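4.2 What people told us about folding

I went into the interviews thinking we'd talk mostly about washing. That was the plan, anyway, and I had a whole page of questions about water temperature and detergent that I hardly got to use. People wanted to talk about folding! Of the 71 households in the Quintero sample, nearly all had a rule of some kind about it, and plenty of them had an argument about it too (one couple paused the recording to finish theirs). So I rewrote the interview guide in August and let folding have its own section.

The first thing I noticed is that folks sort their laundry by how much they dread it. Shirts and towels are fine, they have corners and a front and a back. Anything big, soft and thin goes to the bottom of the basket, and it can sit there for days. I started calling this the "bottom pile" in my notes and the name stuck with the rest of the team.
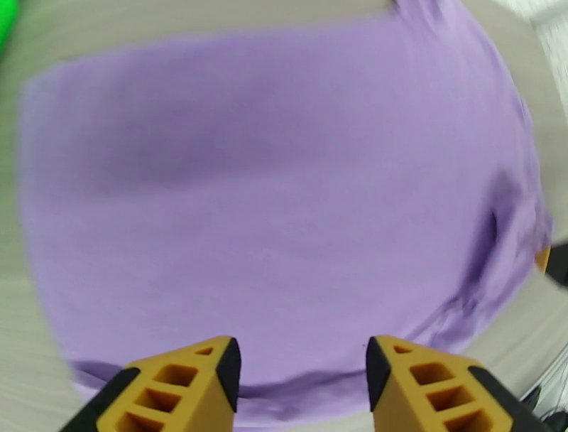

Who ends up with the bottom pile is a different matter. In homes with 2 adults, the person who did the most folding overall was usually also the one who got stuck with the sheets, even when the other adult said they "split everything." I don't want to lean too hard on this, the sample is small and I only spoke to both partners in some of the homes. Still, it matches what I heard in the pilot in Skirno, where I sat in a lot of kitchens and drank a lot of coffee while somebody folded and somebody else explained to me how they shared the work.

Standards came up a lot as well. Some people fold for the closet, meaning the stack has to look nice when the door opens, and some fold just to make things fit. Mixing the two kinds in one home is where the trouble starts. I had guessed that closet folders would be older, and I was wrong about that, they turned up at every age we talked to.

Figure 3. Purple cloth, unfolded, on a tabletop with a wood-grain surface.
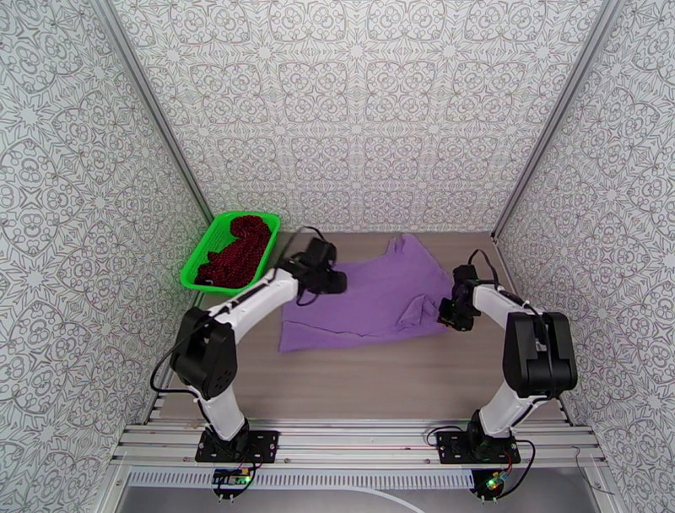

Konrad Wyss objected, when I shared an early draft of this section, that I was treating a neat stack as the goal when plenty of people never fold a sheet at all and get along fine. They wash it, dry it and put it right back on the bed, he wrote, and a survey that only asks how you fold will miss them completely. I think he's right, and I added a "don't fold" option to the second round of the questionnaire.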